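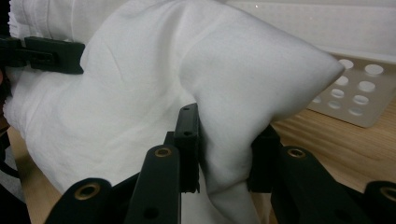
White cloth, gathered, creased as ever.

28 August 2025

I have been reading about the correct way to fold white linen for most of a year now, and I am less convinced than when I started.

It began in March, when the hall closet stopped closing. Everything in there is white, a decision I made in my thirties and have been paying for since. White sheets, white towels, white pillowcases, a white tablecloth that belonged to an aunt and has been on a table twice. When it's all the same color you can't tell a fitted sheet from a bath towel until you pull it out, and when you pull it out everything above it comes along.

So I did what people do and bought a course. It cost $36 and was called the Pondard Method, and it came as a set of videos and a printable chart. The idea is that every piece of cloth in your house gets folded in thirds, then thirds again, and then stood on its edge like a file in a drawer. There's a lot of talk about "letting the cloth rest." I watched all of it. I rested a good deal of cloth.

My problem is that the person in the videos is folding things that have never been used. You can tell. The edges line up because they were cut by a machine a month earlier and haven't been through a dryer yet. My sheets have been through the dryer every week for years and they are no longer rectangles. One side has shrunk more than the other. The hem on my oldest flat sheet has gone ruffled all the way along, so when you bring the corners together, the corners meet and nothing else does. The chart has no square for this.

I wrote to the Pondard people to ask. I got a reply saying that a wavy hem was a sign of "incorrect tension at the drying stage" and offering me a second course.

Then there was the board. A folding board is a flat plastic thing with hinges, and you lay the towel on it and flip the flaps over, left, right, up. The one I bought is a Gollex and it does exactly what it says with T-shirts, I'll give it that. I don't have a closet full of T-shirts. A bath towel hangs off it on all sides and a queen sheet covers it completely, so you are flipping the flaps by feel under a tent. The box promised I would save 36 hours a year. I would love to know whose year that was. I don't believe I spend 36 hours a year folding to begin with, and if I did I'd have stopped washing things.

The board is now under the bed.

What I wanted to find out, after all this, was whether folding matters much at all. I mean the neat kind, as opposed to the kind where you grab the middle, shake it, and press it down into something that fits on a shelf. People who sell folding say that it prevents wrinkles. I have my doubts. Cotton wrinkles wherever you bend it, and a fold is a bend. A sheet folded in thirds and then thirds again comes out with a grid on it, very tidy, like a road map. A sheet that has been bundled comes out with soft creases going every which way. Once either of them is on the bed with a blanket over it and somebody asleep on top, I could not tell you which was which by morning.

I tried it for a month anyway. Pondard thirds on the top shelf, bundles on the bottom. The top shelf looked better for nine days. Then we had guests, and a person who doesn't live here went looking for a pillowcase, and that was the end of the top shelf. The bottom shelf looked the way it had always looked.

My friend Min-kyu Moon worked two summers in the laundry at a hotel out in Durkelgate, so I asked him what they did there, expecting a secret. He said they had a big ironing machine for the sheets, and the towels got folded whichever way fit the cart. In half, in half again, then in thirds if it was the narrow cart. He thought the file-drawer idea was funny. "You'd need a drawer," he said, and I had to admit that I don't have a drawer either. I have a closet with three shelves and a door that sticks.

He did show me one thing that I have kept doing. With anything large, he starts from the long side and not from the corner. You find the hem, pinch it somewhere near the middle, let the whole thing hang, and then run your other hand out along the edge until you get to the end of it. I had been hunting for corners all my life — standing in the hallway with my arms out like I was directing a plane. His way is a little faster. I won't put a number on it. It doesn't do anything for the ruffled hem, but at least you know where the hem is.

Fitted sheets I am leaving out of this. I've seen the trick where you tuck the corners into one another like mittens, I have done it correctly in front of a witness, and it still came out as a lump with one flat side. I put the flat side facing out.

Where things stand now: towels in half, in half, in thirds, because that is the depth of my shelf. Flat sheets the same, without much concern for the edges. Pillowcases in a stack. The tablecloth rolled up at the back, waiting for its third outing. I got rid of two towels that had gone thin, and I suspect that did more for the closet door than any of the rest of it.

The second course went on sale last week. They sent me an email with a countdown clock in it. I looked at the sample lesson, which is free, and it's four minutes on how to smooth a pillowcase with the side of your hand.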